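I keep six blocks in play when I make these, three red and three dark green, and I'm going to tell you how I sort, clean and store them between games. A few people asked after I brought the set to our January game night (hi, Andor Oláh, you still owe me a rematch), and my answer kept getting longer, so now it's a page.

## What you need

- Your blocks. Mine are plain rectangles, all painted by me, in two colors.
- A big metal bin, open at the top. Size matters more than looks.
- Two cloths you don't care about.
- Mild soap and a bowl of warm water.
- Furniture paste if you like a bit of shine. I use Meker, but any clear wax is fine.
- A fine sanding pad for the corners.

Put everything on a table you can walk around. I did my first batch on the floor and my knees complained for days.

## Step 1: Get them all into the bin

I used to line the blocks up neatly on a towel, and then I'd bump the towel, and then I'd be under the couch with a flashlight. A bin with real walls fixes that. Just tip them in and let them land however they want! Spread out is better than stacked at this stage, so give the bin a little shake if two of them end up leaning on each other.

Mine is a gray metal one and it has had a life. The inside of the back wall is still bright near the top and all scuffed and scratched lower down, and there are a couple of small round holes in the bottom. None of that bothers the blocks. Do run a finger along the inside of any secondhand bin first, though – a burr on a seam will take a stripe of paint right off.
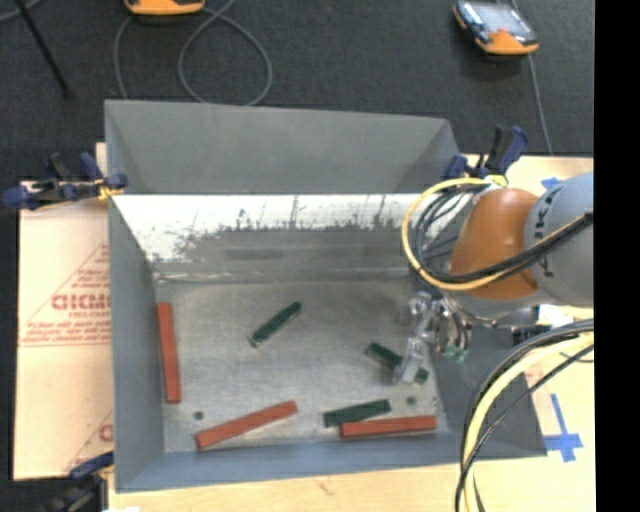

## Step 2: Sort by color, then check the ends

Pull the red ones first. I like to do one color all the way through before touching the other, mostly so I don't drag red rub-off onto the green with my cloth. (Ask me how the Jostonum set got its pinkish edges. Or don't.)

Turn each block over and look at the two short ends. Those take the knocks, and they're where paint chips first. Anything with a chip goes to your left, anything clean goes to your right, and you stick with that for the whole session or you will end up doing the same block twice.

## Step 3: Wipe

Barely damp cloth, one drop of soap in the bowl, long strokes. Dry with the second cloth right away. Don't soak painted blocks, ever, even if something sticky happened to them. For sticky, lay the damp cloth on the spot for a minute and then wipe again.

## Step 4: Touch up the chips

Go over the chip lightly with the sanding pad until you can't feel the edge with your thumb. Then a thin coat of paint, a wait, and another thin coat. The cans I have on the shelf are Kovács 795 for the red and Kovács 916 for the green, and I write the number on masking tape on the lid, because the labels always drip over.

Leave them standing on end overnight. I leave mine until 7 in the morning and then I can't wait any longer, which is usually long enough.

## Step 5: Wax, if you want to

Tiny bit on the cloth, rub it in, let it haze, buff it off. Andor Csizmadia skips this and says waxed blocks slide too much in the middle of a tower. He has a point if you play on a slick table! I wax the long sides and leave the ends alone, and that seems to keep everybody happy.

## Step 6: Put them away

Reds together, greens together, in a cloth bag or a shoebox. Mine go in an old Belley cookie tin with a strip of felt between the colors. Wait until the paint has cured properly before you close the lid, or you'll be back at Step 4 with a block stuck to the felt.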